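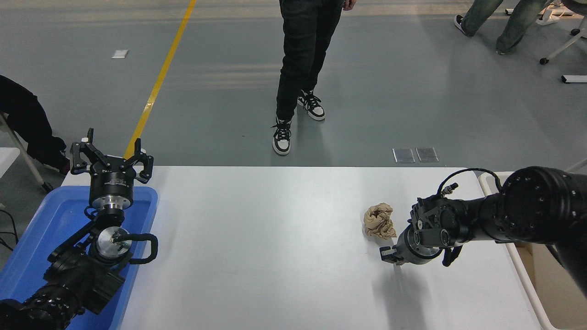 *the white table, blue tray on the left*

**Bottom watering vs top watering for seedlings, need to settle this before October**

**mudroom_pete_no**
Posted in: Starting Seeds Indoors

ok so quick one, on my lunch break. Doing fall lettuce and some onions indoors this year and I'm going round in circles on watering. Last spring I watered everything from the top with a little can and got the green slime on the soil and then damping off took maybe half the flat. Lettuce mostly. Peppers were fine, peppers are always fine for me.

Plan now is cell packs sitting in a plastic tray with a solid bottom. The kind with a rim. Pour water in the tray, let it wick up, dump what's left. Everybody at the Tullside garden swears by it. But my neighbor has watered from the top for her entire life and her seedlings look like a catalog.

Questions:

- how deep do you fill
- how long before you dump
- do you do it from day one or wait until they're up
- does it matter what mix. I have a bag of the Griritus fine and half a bag of something from the hardware store in Kemport that's mostly sticks

Soil temp is fine, lights are fine. Just the water.

---

**oniongrass**

Day one, yes. Wet the mix in a bucket BEFORE you fill the cells, then sow, then sit them in the tray. If the mix is bone dry it won't wick no matter how much you pour in. That's the mistake most people make, they blame the method.

Half an inch of water. Thirty minutes. Dump.

---

**tomatotuesdays**

gonna disagree with day one. Surface sown stuff like lettuce needs the TOP moist and the top is the last place the water gets to. I mist until they're up, then switch to the tray. Lettuce wants light to sprout so you can't bury it down where the damp is.

With a dome on it's different I guess. I don't use domes, they grow fuzz

---

**oniongrass**

> the TOP moist and the top is the last place the water gets to

Only if your cells are deep or your mix is coarse. In a shallow cell with fine mix the surface goes dark in twenty minutes. I've started lettuce this way for years with no misting. Domes come off the minute I see green.

---

**gravelbed**

sticks mix is your problem OP. sift it or throw it on the raised beds. Wicking needs small particles touching each other, sticks = gaps = dry pocket right where the root is

I used the Griritus fine last year, it's ok, kind of pricey, stays wet a LONG time. so if you use that go easy, every third day maybe. lift the pack and feel the weight. weight is the whole game

---

**mudroom_pete_no**

ok sifting the sticks. Or giving it to the hydrangeas.

The weight thing, how do you learn that? I've picked up a wet one and a dry one and they feel the same to me unless it's REALLY dry

---

**gravelbed**

fill two packs the same. water one, leave the other. hold one in each hand. do that for a couple days and you'll get it. my kid can do it

---

**back_porch_dahlia**

Kitchen scale!! I'm not kidding, I put a six pack on the kitchen scale when it's just been soaked and write the number on masking tape on the side, and when it's dropped by a third or so it gets water. I know it sounds fussy but I kill everything if I go by feel (ask me about the basil) and since I started doing it I've lost hardly any. You only have to weigh one pack per tray, the rest are close enough — unless one's right by the fan.

Also get a tray you can lift when it's full of water. The big flimsy ones fold in the middle and then it's all over the carpet. Ask me about that one too

---

**tomatotuesdays**

seconding sturdy trays. The thin black ones crack at the corners in one season. I've gone over to restaurant type bus tubs and boot trays, anything with a real rim. Thrift store, cheap. Check for hairline cracks by filling it in the tub overnight

---

**latefrost80**

contrarian here. I've bottom watered and I've top watered and I lost seedlings both ways, and what fixed it was a FAN. Damping off is a fungus thing, it likes still air and a wet stem. Small fan on low, pointed past the plants and not right at them, on whenever the lights are on. Water however you like.

Your neighbor probably has a drafty house

---

**mudroom_pete_no**

lol she does have a drafty house. Windows from forever ago. huh

---

**oniongrass**

Fan is good advice but it's not either/or. Wet surface + fan is better than wet surface + no fan. Dry surface + fan is better than both. Fungus gnats too, they lay in the top layer. Keep it dry and they go somewhere else.

---

**latefrost80**

gnats got into my bottom watered trays just fine. They went in the drain holes. Or came in the bag of mix, more likely. Yellow sticky cards, done

---

**seedhoarder_in_7**

Something I didn't see anyone mention. Salts. If you only ever water from underneath, the fertilizer salts ride up with the water and stay on top when it evaporates. White crust. Tomatoes can take it, onions hate it, and OP said onions.

So every couple of weeks give them one good drench from the top, plain water, let it run out the bottom, dump the tray. Otherwise tips go brown and you think it's underwatering, so you water more, and then it's worse.

Our city water is hard so maybe I get it worse than you. If you're on the Kemport supply it's pretty hard too as I remember, I lived out there a while.

---

**mudroom_pete_no**

kettle says yes, it's hard. OK that's a really good point, I had the brown tips last year and did exactly the thing you said.

Rainwater? I have a barrel

---

**seedhoarder_in_7**

Barrel is fine for bigger plants. For brand new seedlings I wouldn't, it's full of whatever came off the roof. Some people do it with no trouble. I had one bad year and got superstitious.

---

**gravelbed**

barrel water all day long, never had an issue. roof's metal though

---

**back_porch_dahlia**

Mine's asphalt shingle and I don't use it on anything I'm going to eat, but that's just me being me! For the flowers, sure.

What onions are you growing OP? I did the Hoshino bunching ones last fall and they were so easy, I let them go all winter under a bit of row cover and we were cutting them in the snow.

---

**mudroom_pete_no**

the Hoshino bunching ones! same. Got them in a swap so the packet has no instructions, just a name in pencil. Do I do one seed per cell or what

---

**back_porch_dahlia**

No no, pinch of them! Eight or ten in a cell, let them come up as a clump and plant the whole clump. They don't mind one bit. Give them a haircut when they flop over, down to three inches or so, and eat the trimmings.

---

**oniongrass**

Clumps, agreed. Keep them away from the lettuce if you can. Lettuce is ready to go out in 3 or 4 weeks, onions want twice that, and if they share a tray you end up watering for one and drowning the other. One crop per tray. I'll die on that hill.

---

**tomatotuesdays**

ok that one I agree with. mark it

---

**latefrost80**

how many are you growing anyway. if it's one tray all of this is overkill. I do roughly 1000 starts a year for the plant sale and I don't weigh anything

---

**mudroom_pete_no**

2 trays. so one lettuce one onions I guess, that settles that.

How far apart do people leave it between waterings once they're up? I know, weight, scale, but ballpark. I'm gone 11 hours on work days so it's mornings or it's late

---

**gravelbed**

mornings. every other day small cells, longer for deeper. less than you think

---

**seedhoarder_in_7**

Mornings, and set a timer on your phone for the dump. I've gone off to work with the tray full and come home to lettuce sitting in a pond all day. It lived but it sulked. Turkey baster if the tray's too heavy to tip, just suck the extra out into a jug.

---

**oniongrass**

Turkey baster, yes. Not the one you use for the turkey.

---

**mudroom_pete_no**

ok writing this down so I don't have to find the thread again:

1. pre-wet the mix in a bucket, Griritus for both, no sticks
2. lettuce on the surface, mist till it's up (going with tomatotuesdays here, sorry onoingrass)
3. onions in clumps, own tray
4. half inch of water, half an hour, baster out the rest
5. mornings
6. fan, low, past them
7. plain water from the top every couple weeks for the crust
8. weigh one pack, tape

Missing anything?

---

**oniongrass**

Forgiven, but misspelling my name less so. Wash the trays first. Dish soap, then a weak bleach rinse if they had sick plants in them.

---

**tomatotuesdays**

labels. write down which is which, you will not remember. pencil, marker fades under the lights

---

**latefrost80**

8 is overkill

---

**back_porch_dahlia**

8 is the best one on the list and I won't hear otherwise — post pictures when they sprout!!

---

**mudroom_pete_no**

will do. sowing the onions tonight, lettuce when I get more mix. Tullside swap table has labels, grabbing some on the way home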